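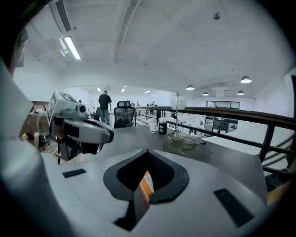

Figure 3. Desk with a white cup, a black tumbler, a glass lamp and a transparent tray. The lamp cable crosses the tray.

4.2 Objects that stay on the desk

The desk is the surface where our two groups of objects, those in daily use and those left in place, were hardest to separate. In the kitchen, a cup that had been used was usually moved to the sink or the dishwasher by the end of the day. On the desk, cups and tumblers stayed where they were put down, sometimes for several days, and residents did not always agree that they were out of place. Figure 3 shows a typical mix. The cup and the tumbler stand next to each other near the middle of the surface, while the lamp and the tray are farther to the right.

We coded each object as fixed, resting or passing. A fixed object has a place on the desk and is returned to it after cleaning. A resting object has its place elsewhere but is tolerated on the desk. A passing object is expected to leave the same day. Lamps were coded as fixed in every home in the Plovside set. Drinking vessels were the least stable group: of the 42 desks in the set, 15 had at least one cup or tumbler that the resident called resting at one visit and passing at the next.

Trays need a separate note. The coding guide, adapted from the Remow household inventory, treats a tray as a container, and whatever lies on it takes the code of the tray. This works well for keys, pens and coins. It works badly for cables. In Figure 3 a thin black cable loops across the glass tray toward the base of the lamp, and under the original rule it would be coded as part of the tray's contents. We changed the rule so that a cable takes the code of the object it serves -- here the lamp -- wherever it happens to lie. The change affected few entries in the full list of 1,218 objects, but most of those were on desks.

Transparent objects also caused disagreement between coders. A clear tray on a dark desk is easy to overlook, and so is a clear lampshade against a busy background. In the first round, glass items were left off the list more often than items of any other material. For the second round, which began in March, coders listed glass items before anything else, and the number of omissions fell.

Residents described tidying a desk in a different way from tidying a kitchen counter. On the counter, the aim was an empty surface. On the desk, most wanted enough free space in front of the chair to work, and objects pushed toward the back or the side were considered put away. The Hundia coding scheme has no category for this. We recorded it as "moved aside" and kept it apart from "returned," which we use only when an object goes back to a named place such as a shelf or a drawer. The two codes are compared by room in Section 4.3.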